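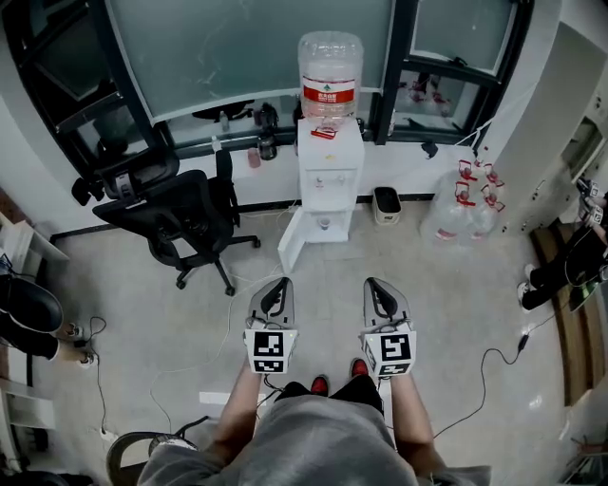 Work & Careers | Hiring

Veltwood is a packaging firm with 65 people on its payroll, and 13 of them came in through a paid trial placement. The operations manager who set up the program five years ago spoke with us in the staff kitchen before the 10 a.m. shift change.

The firm started it after a bad run of hiring. "We were interviewing people for a packing job and asking them where they saw themselves in five years," she said. "The ones who talked well got the job, and a lot of them left by the second month."

Placements now last four weeks at the normal starting wage. Candidates are referred by Siregar, a local job support agency, which also sends a coach for the first few shifts. There is no formal interview. Applicants get a tour, meet the shift lead and say which tasks they would like to try.

"Some of them had sent out 51 applications and heard nothing," the manager said. "One man had been out of work so long he asked if he should bring his own gloves."

The changes on the floor have been small. Written instructions were cut down to one page per station. Start times can move by an hour for people who depend on the bus. Leave requests go on a shared calendar, so time off for Pesach or Eid is settled well ahead - before that, she said, people were asking the week of and getting turned down.

Not every placement works out. Two people left in the first week last year, and one was a poor fit for the noise. Siregar found him a stockroom job at Nakon, a parts supplier across town, and he is still there.

Asked what she would tell other employers, the manager talked mostly about shift leads. "Train them first. We didn't, and they felt it had been dropped on them. They had questions I couldn't answer." Leads now get a half day with the agency coach and a phone number to call.

The next group starts in February. Veltwood has room for four people, two of them on evenings, and the manager is still looking for a second lead to cover that shift.

14 shares | 3 comments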